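Speaker notes: The Bedroom Task, a student project in household robotics
Speaker: Nisha Pant
Hasthorpe College open evening, 15th July

Slide 1. Welcome

Thank the hosts from Kustbridge and introduce the student team: Analyn Panganiban, Reynaldo Tan and Maham Tarar. Lorna Talavera supervised the project and will join me for questions.

State the purpose of the talk. The college wished its second-year students to work on a robot in a furnished room, with the kind of clutter a family would recognise. The bench exercises remain part of the first year and are covered in the printed guide.

Slide 2. The room

The students chose a bedroom and kept the brief short: tidy the bed, clear the nightstand, put small items where they belong. Mention that the team wrote the task list themselves in May, and that Lorna Talavera returned the first version for being too long. The final list has 11 tasks.

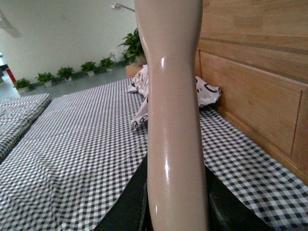

Each student took charge of one part of the work. Analyn Panganiban planned the gripper movements. Reynaldo Tan looked after the cameras and their mounting. Maham Tarar kept the written record, and her log is the reason we can speak with any confidence about what went wrong. Pause here and let the audience read the task list on the slide.

Slide 3. Small tools

Explain that a tool with a handle is harder than it looks. The robot must decide where to take hold, at what angle, and how firmly. The students held a long discussion on whether to approach the handle from the side or from above. They settled on the side approach for the first set of trials - a decision they later revised.

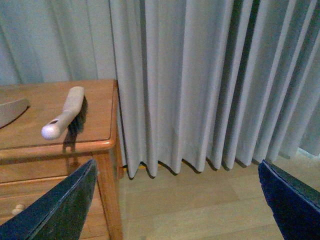
The log contains 923 entries. Each entry gives the task, the starting position and one line of comment. Students were asked to write the comment before looking at the recording, so that their own impression was kept separate. Read out one entry if time allows (Maham has marked three).

Slide 4. Soft and light items

Tissues and pillowcases do not keep their shape. A position that was correct on one attempt may be of little use on the next. A patterned sheet adds a further difficulty, as small checks can confuse the software that looks for edges.

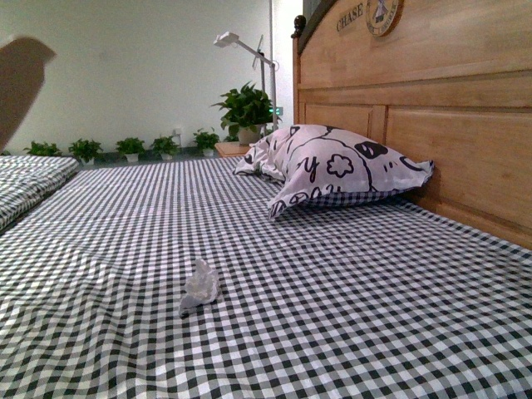
The students considered changing to plain bedding and voted against it. Record here that the supervisor supported the vote. Reynaldo Tan's short paper on camera height, written for the Fajardo student prize, came out of this stage. Copies are on the side table.

Slide 5. Assessment

Marks were given for planning, record keeping and the final report. No marks depended on the number of tasks completed. Of the 50 hours set aside for the project, 39 were spent with the robot and the remainder on preparation and writing. Parents often ask about this balance, so do not hurry the slide.

Slide 6. Questions received in advance

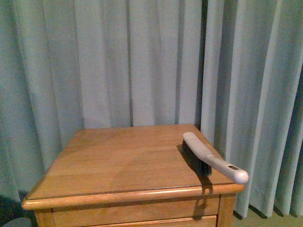 Do students need to know how to program before they join?
Most learn during the first term, and the course begins with simple commands. Students who already program are given a separate sheet of tasks.

If asked about costs, refer the matter to Lorna Talavera. If asked about next year, confirm that the project will run again and that Patesholm School has been invited to send a team. Places for visitors are limited and requests should be made in writing to the college office.

Slide 7. Close

Thank the three students by name and ask them to stand. Remind the audience that the reports may be read in the library until the end of term, and that refreshments are served in the lower hall.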